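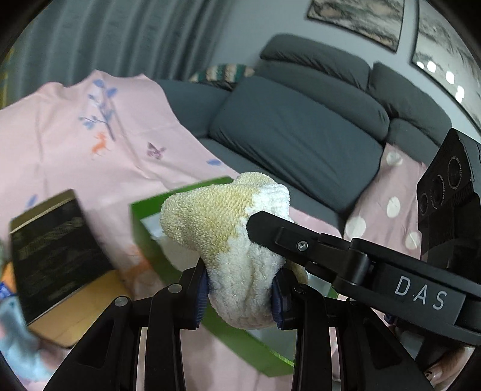

Timing the Queues at Trukach

Thulani Modise has run ride operations at Trukach for seven seasons. Before that he worked on dispatch systems at Trondeck, a smaller park with one coaster and a log flume.

His main concern is the dispatch interval on the Shibata, the park's launched coaster. The target is 40 seconds. "We miss it on bags," he said. "The restraint check takes the same time on every train. Bags don't."

Lockers were moved to the queue entrance in December. Guests now scan a ticket, store everything and walk through with empty pockets. Modise said the change took eight seconds off the average load, and most of that gain has held.

Hüsnü Ekinci, who maintains the trains, was less interested in the average. "A train that comes in early waits on the brakes," he said. "I would take a steady interval over a short one."

The two differ on single riders. Modise wants a separate line all day. Ekinci would close it after 5 p.m., when the second train usually comes off - the merge point is narrow and the platform crew is smaller by then.

Posted wait times come from Bidside, a system that counts guests at the entrance and again at the platform gate. It reads high after a stoppage. "It assumes people stay in line," Modise said. "Plenty of them leave and get lunch."

A correction is being tested on the log flume at Trondeck first.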